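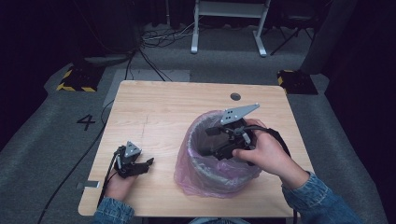
A pink liner folded over the rim of a round wastebasket.

The Long Road to a Decent Shoe Rack

By Itziar Quintana

My husband and I have been married long enough to have had the same argument in three different hallways, and the argument is about shoes. He believes they belong by the door. I also believe they belong by the door, but I believe they belong in or on something, and for most of our marriage that something has been a boot tray meant for one pair of boots, with the rest of the family's footwear heaped around it like the tide had left it there. So this spring, with everybody home and every pair of sneakers we own living in the same few feet of floor, I decided to buy a real shoe rack. I thought it would take an evening.

It took most of a month, and I learned more than I ever wanted to about tubing.

The first thing I did was what everyone does, and that was to type "shoe rack" into a search box and look at whatever had the most stars. The winner was a chrome tower from a company called Jesis with over 900 reviews, and I read a shameful number of them sitting up in bed with my glasses on. People loved it! People had bought a second one for their sister. People also mentioned, usually near the bottom and in a forgiving tone, that it leaned a bit. I am a person who skims, and I skimmed right past the leaning.

The Jesis came in a flat box and went together in 15 minutes, no tools, little plastic connectors that you push the tubes into. I was so proud of it. Then my son dropped his high-tops on the top shelf from a normal height and the whole thing swayed over to the left and stayed that way. We straightened it and it leaned to the right. I put a folded piece of cardboard under one foot, and then under another foot, and by the end of the week it was held up mainly by the wall and by my unwillingness to admit anything.

I called my friend Mamta Vashisht, who worked for years on the sales floor of a housewares store and has strong feelings about nearly every object in a home. She didn't ask me how much I'd paid. She asked me how deep my hallway was, and whether the door opened in, and whose feet were the biggest. I had not measured a thing. "You bought a picture of a rack," she told me, very kindly, and then she stayed on the phone while I went and found the tape.

Measuring is dull and I'd put it off forever if I could, but I'll pass along what she had me do. Open the front door all the way and mark on the floor where the edge of it swings. Whatever's left between that line and the wall is what you really have to work with. Mine came to 13 inches, baseboard included, and that knocked out about half of what I'd been looking at. Then put the longest shoe in the house down on the floor, heel against the wall, and see where the toe ends up. A lot of racks are listed at the depth of the frame, and a big shoe will hang off the front of the shelf by a good margin. It isn't a problem until somebody walks by in the dark with a laundry basket.

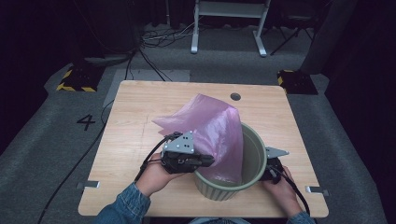 A sage-green wastebasket with a pink bag going in.

After that I started reading reviews differently. I used to read the glowing ones to feel good and the terrible ones to feel smart, and now I go straight to the middle. The people who give three stars are wonderful. They tell you the color was a shade off and the screws were fine but the instructions showed a different model. They tell you they've had it since July. I've come to think that how long somebody has owned the thing matters more than the stars do, and I wish every site would put it right up there by the name. A rave written the afternoon the box arrived tells me the box arrived.

Photos from customers helped too, especially the bad ones. The pictures from the seller always show a row of matching flats and one pair of tan boots, nobody's real shoes. I wanted to see muddy cleats. I wanted to see slippers and a man's snow boot jammed in sideways, and for a Salcedo bench I'd been eyeing, some generous stranger had posted exactly that. It held up nicely. The seat was a good height for tying laces and the slats underneath were close enough together that a child's sandal wouldn't tip through.

I didn't buy the Salcedo in the end, and I still think about it. It was too deep for my hallway by a hair. If you have a proper mudroom, or a back entry where nothing has to swing past, I'd say go look at one, because being able to sit down while you wrestle with a boot is a real pleasure as you get older.

What I looked at next were the tip-out cabinets, the slim ones that hang on the wall and open like a mail slot. Ritu Grewal down the street has a white one from Badov and let me talk to her about it over the fence for far too long. She likes that it hides everything. She doesn't like that her husband's work shoes have to go in at a slant and then the door won't quite shut, so the work shoes live on the floor in front of the nice cabinet that was bought to get shoes off the floor. She also warned me that it has to be screwed into studs, and that our houses (built by the same builder, in the same rush) have studs in some very imaginative places.

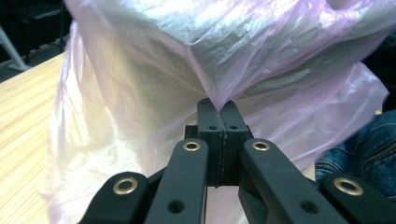 I'll admit the wall part scared me off for several days. I am handy enough to hang a picture and not handy enough to hang furniture that children will yank on. I went back to floor racks, a little discouraged, and began looking at weight. Mamta had told me to check the shipping weight before anything else, and she was right about this too. A rack that weighs next to nothing in the box is going to behave like it. You can't pick it up in the store when you're shopping from your bed, but the number is nearly always there if you scroll down past the pretty parts.

That's how I found the Dendside, which is steel, a plain dull black, with two shelves and a rail along the back so nothing falls down behind. It isn't lovely. It came with a real wrench and real bolts, and it took me a whole afternoon with a break for lunch and a second break for being annoyed. One of the bolts had gone missing in the packing material and I found it later with my foot. But the thing stands there. You can lean on it. My son has been dropping his high-tops on it without mercy and it hasn't moved.

Two shelves don't hold everything we own, of course, and I've made my peace with that by giving each of us a share and sending the rest up to the closets. The share system lasted beautifully until the first warm weekend, when the sandals came out and nobody put the boots away. The old tray has gone back into service for wet things. I wipe it down when I remember.

As for the Jesis, it's in the garage, against a wall, holding paint cans on the bottom shelf and nothing at all on the top. It does fine out there. My husband says it was a good buy after all, and I've decided to let him have that one.

Reader Comments

Min-kyu Byun
May 13, 2020
We had the same leaning trouble with a chrome one and fixed it by running a zip tie through each corner. Ugly, but it's been solid. Also agree completely on the three-star reviews, they're the only ones I read now.

Jyoti Kandpal
Please do one on coat racks next! Ours tips over every time a wet coat goes on one side. Did you look at any racks with a boot space underneath? My husband's won't fit on a normal shelf unless they're lying down.

slippersonly
I have the Badov cabinet, and the slanted shoe thing is true. Put the flat shoes in the top and it's much better. Finding the stud took longer than everything else.

Reply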